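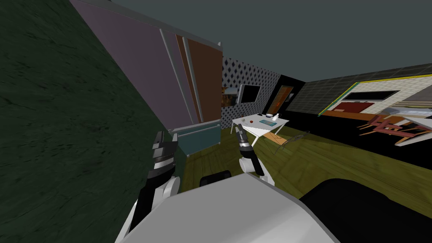

Re: [ruris-allotments] Water rates and the hose rota

From: Liam Dunne
To: ruris-allotments list
Date: July 2018

Siobhán Ó Dálaigh wrote:

> Has anyone had the new water bill yet? Mine says 472 for the
> half year and last time it was well under that. I don't mind
> paying but I'd like to know what we're paying for. Also, is the
> hose on the Tunivar side still shared, or do we need our own?
>
> Siobhán

Siobhán,

The bill is for the whole row, not for your plot. They sent the same sheet to everyone on the lower side and left off the line that says how it gets split. Your share will come on a separate slip. Don't pay the 472.

The row meter read 1,064 when I checked it after the February frost. I wrote it on the inside of the shed door, under the old numbers. If somebody is passing, please read it again and post the figure here. I want to compare it with the bill before I call the office, and they will ask for it.

I think part of the rise is the leak by the Tak gate. The ground there has been soft since spring and there is mint coming up in the path. I closed the valve for one night and the dial stayed put, and with it open the dial moves even when all the taps are off.
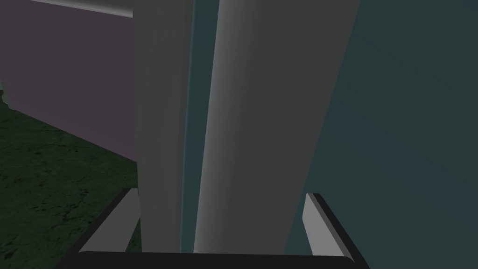 The pipe there is the old gray kind and the fitting is an odd size. Giketden has a coupling that should work, but they want the outside width of the pipe first. I can measure it if someone helps me dig. It's 2 feet down at that end.

On the hose, yes, it is still shared. Mornings are for plots on the Tunivar side, evenings for everyone else. Please drain it and hang it up when you finish. It was left across the path again last week and the end is split, so I cut it back and put the connector on again. It's a bit shorter now and won't reach the far beans.

I also have the 3,000 liter tank quote if people want to see it. I haven't replied to them.

Liam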